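Studgate Forums > Manipulation > Data collection
Thread: 428 demos of one oven mitt, is this a dataset or a habit?
Started March 2022

gridlock_ee
Posts: 428 demos, one task, two arms. That's what our group has to show for the last stretch and I'm being told it's "nearly enough" to train on. I'd like a second opinion from people who don't sit in my building.

The task is bimanual cloth handling. One arm holds an oven mitt, the other one comes in and takes hold as well, then they work it together over the front board. A person drives both arms and we log joints, gripper state and the cameras. We keep a few other things on the rear board so the model doesn't learn that the world contains one mitt and nothing else. That was the theory, anyway.
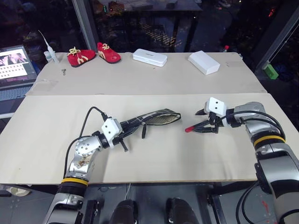
Left gripper has the mitt, right one on the approach. Shoes, spray bottle and the two white boxes on the rear board.

My complaint is that the rear board hardly changes. I scrubbed through a pile of episodes and it's the same red shoes over and over. I don't see what the model is supposed to learn from them except where the shoes live. Has anyone trained on something this narrow and had it hold up when you moved things?

tarpaulin
Short answer, no. We did towels on the Stundel rig and it looked great until somebody swapped the table covering. Then it grabbed at air. How many operators do you have?

gridlock_ee
2. And one of them did most of it.

tarpaulin
Then you have a dataset of that one person's wrist habits. I'd worry about that well before I worried about shoes.

mosswell
I'll disagree with both of you a little. Narrow is fine for a first model. You want to know if the thing can learn the grasp at all before you start throwing variety at it. If you'd randomized everything from the start and it failed, you'd have no idea why. Cloth is hard enough with the background held still.

Also an oven mitt is a decent choice. It's stiffer than a towel, it has an obvious open end, and the lines on it give the vision side something to hang on to when it folds.

gridlock_ee
The lines are what bother me. White grid on black is about the easiest cloth you could pick. Show me the same policy on a plain gray mitt and I'll buy a round for this whole forum.

mosswell
So test it on a plain gray mitt. That's an evening's work. You don't need to throw out 428 episodes to find out.

Abreu_fan_club
Which part of the task are you labeling as success? We used the Abreu annotation sheet for a while and it had a box for "cloth grasped by both" and a box for "cloth moved" and nothing about whether it ended up in a state anybody would want. Our numbers were gorgeous. The robot was wadding things up.

gridlock_ee
Ha. Ours is "both grippers on cloth, no drop." So yes, wadding counts. I pulled this one out of the logs because it's the kind of thing that gets a pass under our rule:

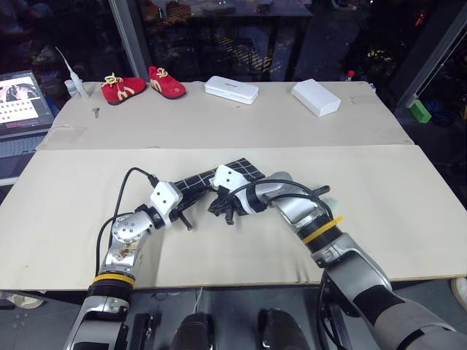 Both grippers on the mitt, folded and twisted between them.

I've been arguing that we shouldn't mix episodes like that in with the clean ones without a tag. The answer I get is that the model will "average it out." I have never seen a model average out anything I wanted it to.

tarpaulin
It will average it into a twist.

mosswell
Depends on the model. If you're doing straight behavior cloning, sure, you get mush wherever the operators did different things from the same starting point. Some of the newer stuff deals with that better. But I'd keep those episodes. Where else is it going to see cloth in a bad state? If every demo is clean, the first time it folds wrong at run time it's somewhere it has never been.

gridlock_ee
Keep them, fine. I want them tagged. Those are separate requests and I keep getting an answer to the one I didn't make.

And a messy grasp is only useful for recovery if the episode contains the recovery. A lot of ours stop as soon as both grippers are on. The operator hits the pedal and we're on to the next. The model learns to get into trouble and then the tape runs out.

mosswell
OK, that's a better argument than the shoes.

Skinetti_user
Somewhat related. We moved to the Skinetti logger and it lets you mark a spot in the middle of an episode without stopping it. We had 19 episodes where we marked the bad moment and let the operator fix it, and those did more for us than the big batch before them. Small sample, different arms, I wouldn't put it on a slide.

tarpaulin
You wouldn't, but someone over you will.

Abreu_fan_club
How are you choosing where the background stuff goes, gridlock? If it's by hand, people put things back where they found them. We printed a sheet with random positions and made the operators follow it between batches. They hated it. It did spread things out, though I can't swear the model got any better for it.

gridlock_ee
By hand, and "choosing" is generous. I'll try the sheet.

Plan as of now: tag the twisted ones, require a few seconds of holding after the second grasp, get the other operator to do a full share, and run a plain mitt as a held-out test before anyone says "nearly enough" again. I expect it to fail on the plain mitt. Results in May if they let me have the arms.

mosswell
Put me down for it working on the plain one more often than you think. Less than half the time, but more than you think.

tarpaulin
Put me down for grabbing at air.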